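Learning to Push by Being Told: A Talk With the Lidira Project

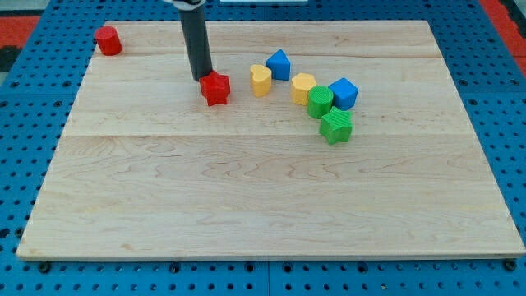
The Lidira project teaches robots to follow plain spoken requests, the kind you'd give a kid helping you set a table. When I visited the lab at Flasbridge, I expected shelves full of hardware and a lot of math on whiteboards (there was plenty of math). What grabbed me was how simple the work itself is. One arm has one gray rod, and with the tip of that rod it deals with a red star, a yellow heart, a green cylinder and the rest of a set of colored plastic blocks on a maple board. It has no fingers at all. Everything it gets done, it gets done by pushing.

"People ask when we're going to give it a hand," the project lead told me, laughing. "I like it this way! Pushing is hard. You touch a star on one of its points and it spins away from you. You touch a cylinder a tiny bit off center and it goes somewhere else. The robot has to keep looking and keep fixing."

The fixing is what the group is most excited about. In their older system, called Mestier, a person typed a goal and the arm worked out a full plan before it moved. If a block slid the wrong way, the plan was ruined and the arm had to start over. Lidira throws the long plan out. It takes in the camera view and the latest sentence, picks a very small move, and then does the whole thing again many times over.

"So you can talk to it in the middle," the lead said. "You say 'push the heart over to the triangle,' and halfway there you say 'no, a little lower.' It just goes with you. The first time that worked I yelled so loud that someone came in from down the hall."

I asked where the sentences come from, and this is the part of the method I keep telling friends about. The group didn't write out a list of tasks. Operators steered the arm freely, with no set goal, and the recordings were stored. Later, other people watched short clips and wrote down whatever instruction would fit what they saw. The main training set has 1310 of these clips, from 49 operators.

"The wording is wonderful," said the engineer who runs the labeling. "One person writes 'move the blue block left.' Another one writes 'scoot the little house over.' We keep both — we want the robot to hear how people really talk."

And the result? In January the team ran 200 test requests, using sentences that were left out of training. Lidira finished 162 of them. Mestier, given the same requests, finished 87. The engineer was quick to tell me what still goes wrong: blocks that sit tight against each other are tough to separate, and words like "between" cause more trouble than words like "next to."

"Clusters are my enemy," the engineer said. "You want one block and three come along for the ride."

A partner group at Lunde is now trying the same method with a different arm and a new set of shapes. Back at Flasbridge, they're working on longer chats, with up to 20 corrections in a single session, and on getting the robot to ask a question when a request could mean two things. I got to try a few requests myself before I left. I asked for the star to go next to the heart, changed my mind twice, and the arm went along with me both times.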